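3.2 Equipment planning and cost of the marked parts

The budget for the Reslow cell was fixed in January, before we knew which objects the arm should handle. For this reason the plan was made in two steps. In the first step we listed only what could not be changed later: the arm, the gripper and the wrist camera. In the second step we listed the parts which wear out or can be made again in our own workshop. Oratile Cele prepared both lists, and Kwesi Tsikata compared them with the offers from two suppliers, Fatthorpe and Livgate.

The offer from Livgate was lower for the gripper, but it did not include spare fingers. When the fingers were added, the two offers were almost equal, and we took the one from Fatthorpe for its shorter delivery time. The full sum for the gripper, the camera and the mounting parts was 2807 euros. We did not include the arm in this sum, as it was already owned by the Seyoum laboratory and is shared with another project.

For finding the position of an object we first considered a depth camera. It would have taken 68 per cent of the money left for sensing, and at the short distance between the wrist and the object we were not sure of its results. Printed square markers are much cheaper. The cost moves then to the object itself – each one must be designed with flat pads for the markers, printed, and checked by hand. We planned 50 euros of printing material for the whole test period and 7 working days for the design.

Figure 4. White 3D-printed object with ArUco markers between the gripper fingers, as seen from the wrist camera. 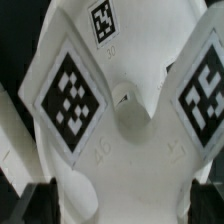 A second cost, which we had not planned well, is the time for keeping the marker numbers in order. We decided to emboss the number of each marker in the plastic next to its pad, so that a person who replaces a marker does not need to open the design file. This adds nothing to the price of the print. On small objects, however, it leaves less free surface for the fingers, and the designer must choose the grasp before the pads are placed.

We advise other groups to keep a separate line in the budget for such parts – in our case they were first hidden under general materials, and it was difficult to say later what one object had cost.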